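**Hernness Regional Information Office** — statement on the release of a passenger held after the Jutbridge road incident, 2 May 2024. Further posts follow in this thread.

The regional administration confirms that the last passenger missing from the Jutbridge to Kerr minibus has been released and is in the care of the health service. The family was told before this statement was published.

The passenger is a second-year student at the Kerr campus. At the request of the family, the office will give no name, age or home district. We ask news outlets and members of the public who know the student's identity to respect that request.

The student was found at a roadside clinic on the Nunusia side of the district boundary shortly after first light. Clinic staff contacted the police post at Nunusia, and officers attended at once. A doctor has examined the student and reports no injury that requires a stay in hospital.

All other passengers and the driver were accounted for on the evening of the incident. They have given statements and returned home. The vehicle remains in the police yard at Jutbridge and will be returned to its owner when the examination is complete.

Several accounts shared online state that a ransom was paid. The regional administration did not pay one and did not authorise anyone to pay one on its behalf. The office has no further information on this point and will not comment on the private dealings of any family.

Other accounts state that shots were fired during the release. The police have no record of this. Residents of the farms near the boundary who heard or saw anything unusual overnight are asked to speak to officers directly.

No arrests have been made. The investigation is led by the district police, and questions on its progress should be addressed to them. This office will not describe search methods, the routes used by patrols or the number of officers deployed.

**Road and travel.** Road 79 is open in both directions between Jutbridge and Kerr. Checkpoints remain in place at the river bridge and at the Nunusia turning. Drivers should carry their licence and vehicle papers and allow extra time.

Minibus operators may resume daytime services. Night services on Road 79 are suspended until further notice. The suspension applies to hired vehicles as well as scheduled ones, and operators who ignore it may lose their route permit.

Passengers holding tickets for a suspended night service may travel on any daytime service run by the same operator, or may claim the full fare back at the office where the ticket was bought. Tickets bought from a roadside agent should be taken to the Jutbridge terminal.

Goods vehicles carrying fuel, medicine or fresh food may travel at night if the journey has been registered in advance at the Jutbridge transport desk. Registration is free of charge. Any person asked to pay for it should report the request.

**Kerr campus.** The campus is open. Lectures and practical classes follow the published timetable. 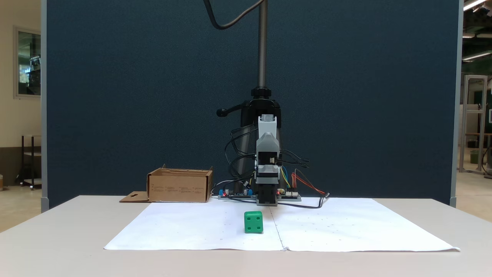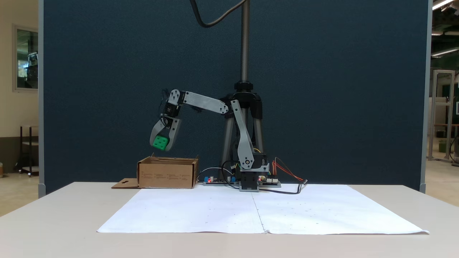
Students who missed classes or assessed work as a result of the incident, or of the road closure that followed it, will not be marked down. They should write to their department by the end of May. A letter from a parent or guardian is not required.

Students who live in Jutbridge and travel daily may ask for a temporary room in the halls. Rooms will be offered first to those who would otherwise depend on the suspended night services. There will be no charge for the period of the suspension.

The library will close at dusk while night services remain suspended. Borrowed books due during this period may be returned later without a fine.

Counselling is available to all students and staff, including those who did not know the student concerned. Appointments may be made at the campus health room. Those who prefer to speak to someone outside the campus may use the regional line, given below.

**Statement from the Regional Secretary, Man-lok Shih:**

"I spoke to the family this morning and conveyed the relief of the whole region. They have asked for quiet, and I ask everyone to give it to them. The people who stopped that vehicle have not yet been brought before a court. Until they are, our work on this matter continues."

The Secretary also wishes to thank the clinic staff at Nunusia, who cared for the student and made the first call, and the residents of the river villages who opened their homes to the other passengers on the evening of the incident.

The Secretary will meet transport operators and village heads in Jutbridge later in May. The meeting will consider lighting at the river bridge, telephone coverage along the forest section of Road 79, and the placing of a permanent police post at the Nunusia turning.

Written comments for the meeting may be left at any district office. Comments need not be signed. Those submitted in languages other than English will be translated by the office and given the same weight.

**Correction.** An earlier notice from this office stated that the vehicle was travelling from Kerr to Jutbridge. It was travelling from Jutbridge to Kerr. The earlier notice has been withdrawn, and we apologise to the operator, whose Kerr staff received a number of calls as a result.

**Notice to the press.** There will be no press conference today. Journalists are asked not to gather at the clinic, the campus gates or the home of any passenger. Requests for interviews with the Secretary should be sent in writing to the press desk in Hernness.

Photographs said to show the student have been shared on several accounts. At least one is of an unrelated person, who has complained to this office. Please remove such photographs and do not share them again.

**Giving information.** Anyone who travelled on Road 79 on the afternoon of the incident, in either direction, is asked to call the district police on extension 3119. Calls may be made without giving a name. Recordings from vehicle cameras are of particular interest, even where the driver saw nothing out of the ordinary.

**Support.** The regional counselling line is on extension 2086 and is answered day and night. Callers to either extension should first dial the Hernness exchange. Calls from public telephones in district offices are free.

Collections for the student's family have been announced by several accounts. The family has not asked for money and is not connected with any of them. Those who have already given should keep their receipt and contact the police.

This thread replaces all earlier notices on the incident. Notices on the road will continue to be posted separately by the transport desk — please consult those before setting out, as checkpoint arrangements may change at short notice.

Replies to this account are not read outside office hours. In an emergency, call the police.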